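The Big Table Problem

I have a weakness for other people's tables. I can't walk into a café or a library or a dentist's waiting room without running a hand under the edge to see what's going on down there, and my own kitchen table (pine, wobbly, bought in a hurry) has been a source of low-level shame for years. So when the magazine asked if I'd write something about shared workrooms and the furniture people put in them, I'd said yes before I got to the end of the email.

My first stop was Nadport, a studio in Felau that lets out its ground floor by the day. Svenja Hagedorn runs it. She used to fit out shops, and she has very firm opinions about tables, which meant we got on at once. "People come in and ask about the wifi," she told me over a really very good coffee. "Then they sit down, and after that they only ask about the table."

I can see why! It's a great broad thing with a dark reddish-brown finish and curved edges, and it makes everything near it look a bit flimsy. Svenja bought it from Hinrichs, a furniture dealer two streets away who was clearing his back room, and it took 5 people and a removal van to bring it 200 metres. The price was fair. The van, she says, was robbery.

What I liked most was the rule that goes with it. At the end of a session the table gets cleared, right down to the wood. You can leave a coat on the rack by the door, you can put your bag down on the tiles, but the table goes back to being bare. I'm a person who keeps post, batteries and one glove on every flat surface I own, and I found this slightly frightening.
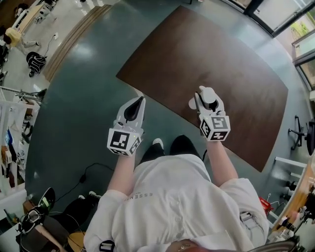
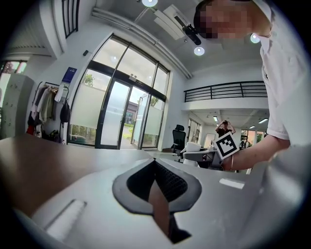
At Nadport in Felau, where the big wooden table has the run of the room.

The rest of the room has been kept quite plain, and I think that's why the table gets away with being so enormous. The walls are white, the ceiling is high, and there's a big glass entrance framed in black with trees on the other side of it, so you get a lot of green for free. Part of the floor is a polished teal-grey and part of it is paler tile, with a long wooden strip where the two meet. I'd have torn that strip out and regretted it. Svenja kept it, on the grounds that it gives people somewhere to stop and decide which half they're in.

The clothes rack is my other favourite. I'd always thought of a rack as what you buy when you haven't got round to a wardrobe, but a row of creams, beiges and reds hanging against a white wall does a lot for a plain room. I've since bought one for my hall (a Riko, second-hand, one wheel missing) and it looks nothing like hers. Mine mostly holds carrier bags.

We talked for ages about cleaning, which I realise isn't everybody's idea of a day out. Svenja wipes the wood with a barely damp cloth and dries it straight afterwards, always along the grain. She waxes it every September, when bookings are thin, and she won't let anyone help. Spray polish is banned. I confessed to owning two cans of it and she looked at me with real sorrow.

Before I left I asked whether she'd ever swap it for a few smaller tables, which would surely be easier to let. She'd measured up for that once, she said, and had even gone as far as a quote: 12 little desks, delivered and put together. The quote is still in a drawer. Then she offered me the name of a man who mends wobbly pine, and I wrote it on the back of my hand and rang him from the train.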